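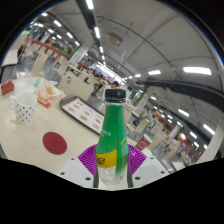
Bottled water as a reference for calibrating a TDS meter?

Posted in Water Testing by rukov_well, 11th May

I have a cheap two-pin TDS meter that I use on a private well outside Moffat. The well has read between 290 and 310 ppm for years. Since January it has been drifting up, and last week it gave 740. Nothing else has changed that I know of. The water tastes the same and the kettle scales up at the same rate as before.

I suspect the meter, but I have no calibration solution. The shop in Domdale wants more for a small bottle of it than I paid for the meter. My thought was to use bottled water, which has the mineral content printed on the label, and turn the trim screw until the display matches. Two brands I tried both read lower than the dry residue figure on their labels, one by a lot and one by a little. Is the label good enough to calibrate against, and if so, which number on it do I use?

The meter has automatic temperature compensation. Water from the tap here comes out very cold.

3 replies

Kirsty Farquharson

The label is not good enough, for two separate reasons.

First, a TDS meter does not measure dissolved solids. It measures electrical conductivity and multiplies by a fixed factor. Common factors are 0.5 (sodium chloride scale) and 0.7 (the so-called 442 scale), and cheap meters often don't say which they use. The dry residue on a bottle is a weighed figure: a sample is evaporated and what remains goes on a balance. Part of the bicarbonate is lost as carbon dioxide during drying, so even a perfect meter would not land on that number except by luck. The size of the disagreement depends on which minerals are present, and that explains why your two brands were off by different amounts.

Second, the printed analysis is usually a typical value for the source. It may be several years old. It tells you very little about the bottle in your hand.

If a label gives conductivity in microsiemens per centimeter, that is a better comparison, but check the reference temperature. Some labels use 20 °C and most meters correct to 25 °C. The difference is near 4 percent.

What I would do before touching the trim screw:

Clean the pins. Soak them for ten minutes in white vinegar, rinse with distilled water, and wipe with a soft cloth. Don't use anything abrasive.

Read distilled water. It should show 0 to 3 ppm.

Let a glass of well water come to room temperature, stir with the probe to clear bubbles, wait a minute, and read.

If distilled is fine and the well still shows 740, mix your own check solution. Dissolve 1.00 g of plain salt, no iodine and no anticaking agent, in distilled water and make it up to one liter. That is 1,000 ppm as sodium chloride. Dilute 300 ml of it to one liter for a 300 ppm check, which is close to your old reading. A kitchen scale that resolves to 1 g is useless here. Use one that resolves to 0.01 g.

A dirty or coated cell normally reads low. A reading that has more than doubled makes me suspect the water before the meter. Get a chloride and nitrate test done, particularly if there is a salted road uphill of you.

ferumthorpe27

I just use bottled and it's fine. Mine is within 27 of the label, good enough for a fish tank. Change the batteries too, mine went crazy when they were low.

rukov_well

Thanks both. New batteries made no difference. After the vinegar soak, distilled reads 1 and the 300 ppm salt mix reads 304, so the meter is on the 0.5 scale and working. Well water at room temperature reads 722. I have sent a sample off for chloride, nitrate and sodium. The county road does run above the wellhead, and it was salted heavily this winter. I'll post the lab figures when they come back.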